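2/13/22
Thitima Sitthichai and Kumudini Nanayakkara

3. Gathering the demonstrations

3.1 What we asked for

I'll start with the part that ate most of our time, the collecting itself. We wanted 2000 short demonstrations of a gripper working close to sheet metal, all of them done by a person steering the arm by hand, and we wanted them messy (more on that in a minute). Kumudini and I split the steering at the Prullstead workshop from September on, with up to four hours at the controls in one go before our hands got sloppy and we had to swap.

Our first plan was to script the approach angles ahead of time, the way the Tulbridge set does. We dropped that after two days! The scripted paths were lovely and smooth, and the policy trained on them froze the moment a part was turned a little more than usual. So we went over to free steering. The only rule was that each run had to start away from the metal and end with the finger at the target feature, and everything in between was up to whoever was driving.

The wrist view is the one the policy leans on hardest, and Figure 2 shows how little of the part it gets to see at close range. The finger takes up a big share of the picture and the slot is nearly black, so there isn't much texture to hold on to right where it counts. A thin cable also hangs in front of the part, and we kept runs like this in the training set on purpose.
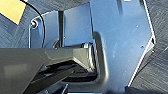
Figure 2. Wrist view with the gripper finger pointing toward a dark slot in a blue-gray metal panel.

Jayawardena read an early draft and wrote back that we were being too generous to ourselves: free steering mixes two people's habits into one pile, and a model can pick up on who is driving instead of where the part is. Had we tried training on one driver and testing on the other?

We hadn't, and it was a fair hit, so we went back and did it. The split runs are in Section 5. The short version is that my runs carried over to Kumudini's parts pretty well and hers carried over to mine less well, and I think that's down to speed. She slows way down near an edge and I don't, so a policy raised on her runs tends to dawdle when it meets something shiny.

3.2 Labels

We kept labels light. Each run got a start mark, an end mark and a yes or no for whether the driver would call it a good one, entered in Kudis right after the run while it was still fresh.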